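Home | News | Comics | Reviews | Events | Contact

Utico Press Announces Return of "Kuscombe" as Limited Series

Dec 19, 2018

Print this article | E-mail this article

Utico Press has announced that its long-dormant adventure title "Kuscombe" will return to print next year as a limited series of double-sized issues, with Mechthild Zürcher writing and Verena Sutter providing both interior art and covers. The publisher confirmed the project in a statement to retailers and subscribers.

The new series, titled "Kuscombe: The Wurach Road," takes place after the close of the original run and follows the surviving members of the Lantern Company as they travel to the walled city of Wurach. Readers of the earlier title will remember Wurach as the seat of the Salt Court, which was named often in the original issues but never shown. According to the publisher, most of the new story will be set inside its walls.

Zürcher wrote the final story arc of the original series and has since worked mainly in prose. In the statement she said that the new scripts draw on an outline left unused when the title was suspended.

"The Company was last seen at the river crossing, and I always knew which of them would reach the other side," Zürcher said. "Readers who have kept their old issues will find that the first chapter begins on the same night. New readers will be given what they need in the opening pages."

Sutter joins the title for the first time. Her redesign of the Lantern Company keeps the familiar long coats and hooded lamps, while the captain, Kong, will appear without the iron mask worn throughout the original run. Utico Press stated that the change is explained in the second issue and that it was approved by both creators before work on the series began.
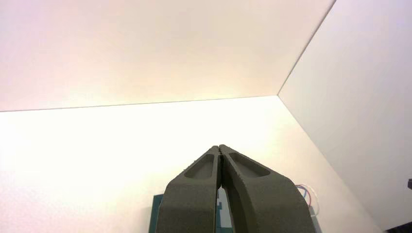
The first issue will be offered in 2 editions. The standard edition will carry a wraparound cover and will be available through all participating comic shops. A hardcover edition, limited to 3,000 copies, will include the complete script of the first chapter and a section of Sutter's pencil drawings. Orders for the hardcover will be accepted from retailers only, and copies will not be reprinted once the edition is sold out.

Utico Press will also reissue the original series in 3 collected volumes. The pages have been scanned again from the original art where it could be found, and the lettering has been restored throughout. Letters columns from the single issues will not be included.

The first issue of "Kuscombe: The Wurach Road" is scheduled for release in September. Retailers may obtain order forms and display materials from their regular distributor. Subscribers with a current account will receive the standard edition automatically unless they notify the subscriptions office in writing.

Print this article | E-mail this article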